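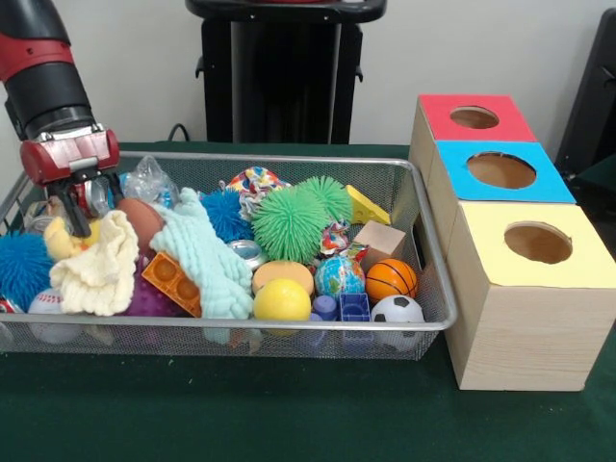

2 min read

Call for participants: household toy labeling and wear survey

Lockyer Materials Testing is recruiting 100 households in and near Draselholm for the second phase of the Nuvusach survey. The survey records how care labels, printed surfaces and seams on children's toys hold up under ordinary home use. Soft toys, bath toys, balls, blocks and small household textiles used in play (washcloths, doll blankets) are all in scope. Battery-powered toys and anything with a screen are out of scope.

The first phase covered items supplied by daycare centers. Those items are cleaned on a fixed schedule, and the results do not carry over well to private homes, where cleaning is irregular and mostly unrecorded. The second phase is intended to fill that gap. The target is 3,000 logged items across all households.

Who can take part

The household must include at least one child under the age of five. One adult acts as the reporting person for the full period and must be able to read and write English. Households may live in an apartment or a house. Access to a washing machine is required; a dryer is not. People employed by a toy manufacturer or retailer, or living with someone who is, cannot be enrolled.

What participation involves

Participation lasts five weeks. At the start, the reporting person makes a list of the toys in regular use, with the material and the condition of any label. Toys in storage should be left off. Each item is given an adhesive or sew-in tag from the supplied kit.

During the period, every cleaning event is entered in a paper log or in the web form. An entry consists of the tag number, the method (machine, hand wash, wipe, dishwasher, other), the water temperature setting and the product used. Please keep to your usual routine. Additional washing for the benefit of the survey makes the log unusable.

At the end, a selection of tagged items is sent to the laboratory in the prepaid box for seam and print inspection. Items are returned within two weeks. Inspection is non-destructive, but sew-in tags may leave needle marks. Do not send anything a child needs in order to sleep.

Compensation

Each household receives a $100 grocery card after the log and the box have been received. Partial logs are not compensated. Tags, forms and postage are provided.

Data

Names and addresses are stored separately from the logs and deleted when the cards have been mailed. No photographs of children are requested, and any received will be deleted.

How to apply

Request the screening form from Kulap Intarasuk, survey coordinator, at the Lockyer front desk in Draselholm or by mail. Completed forms must arrive by 25 August 2026. Technical questions about tags or inspection go to Živko Kovačević in the textile laboratory. Applicants who took part in a pretest of the log should state this on the form.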